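Subject: Re: Baskets or trays for the bread end of the table?

Hello all,

Thank you for the kind replies to my last message, and for bearing with me while I got round to answering. Several of you asked whether the wicker would simply vanish against the brown cover on the Prerkilside shop table. I don't think it does.
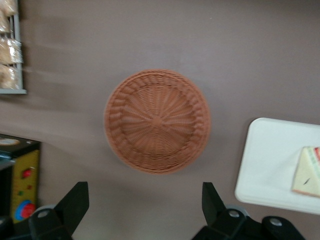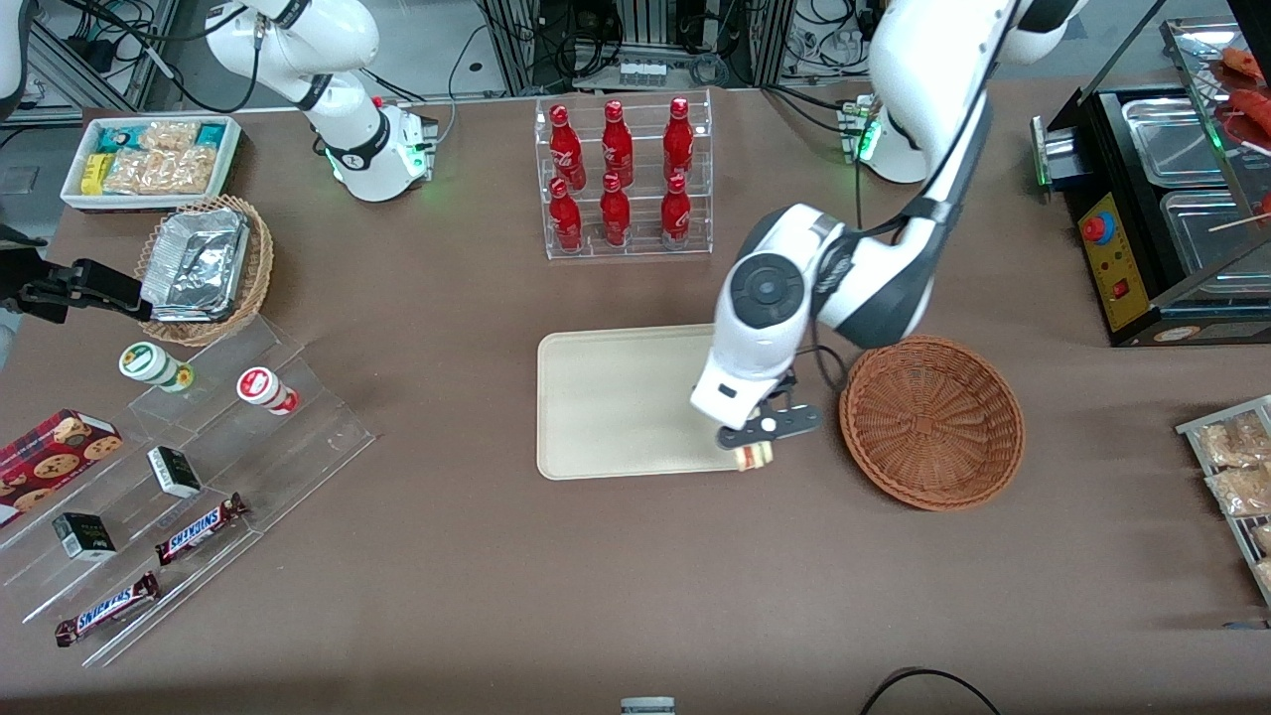 The round basket and the tray, both empty.

Now, to the question that came in from the Erkberg group, which I'll quote so that newer members can follow along:

> We have been running our pretend shop for the little ones on
> one long table, and we always end up with everything in a heap
> in the middle by the second turn. Do you put the bread out in
> baskets or on trays? We have both and keep changing our minds.
> Also, does anybody use a cloth? Ours slides about terribly and
> one of the helpers would like to do away with it altogether.

I have a good deal of sympathy with this, having changed my own mind more often than I'd like to admit. My feeling these days is that you want both, but side by side, and with nothing in either of them when the children arrive. All the stock lives round the edges. The wrapped bread stands in its wire rack, the bags of crackers or puffs and the little packets have a tray of their own at the back, and the foil containers are stacked in a wicker basket so they don't wander. The middle is then free for whoever is doing the shopping, and they can choose whether their tea goes on the tray or in the basket. They take this choice very seriously indeed!

The shallow baskets are from Farías, the market stall, and I'm very fond of them. I did try deeper ones last spring, but small arms had to reach right down and the bread got squashed at the bottom. With a low rim everybody can see what they've got. My only grumble is crumbs, which work their way into the weave and have to be knocked out over the back step (a soft brush helps).

As for the cloth, please don't give up on it yet. I put a piece of rubber rug underlay beneath ours and it has hardly budged. Brown hides a multitude of sins too — we had a pale one before and it looked dreadful by the end of every session.

The clear stepped stand I'm less sure of. It is lovely for getting things up where they can be seen, and it wipes clean in a moment, but it shows every fingerprint and it does take up room along the front. If anyone in the Flumitz group still has the old wooden steps, I'd happily come and have a look at them. I seem to remember they were narrower.

One more thing, about the toy cooker. Someone suggested moving it to a separate table, and I can see the sense in it, as it does draw a crowd. We've kept ours close to the bread so far, because the children like to "warm up" their rolls before paying. I would move it if we had a bigger group, but with 7 children at a time it's perfectly manageable.

I'll bring one of the baskets along to the January get-together so you can have a proper feel of it. Do write back to the list if you've found a better way of keeping the foil containers tidy. Mine nest beautifully until somebody wants the bottom one.

With warm wishes to you all,
Prerkilside play shop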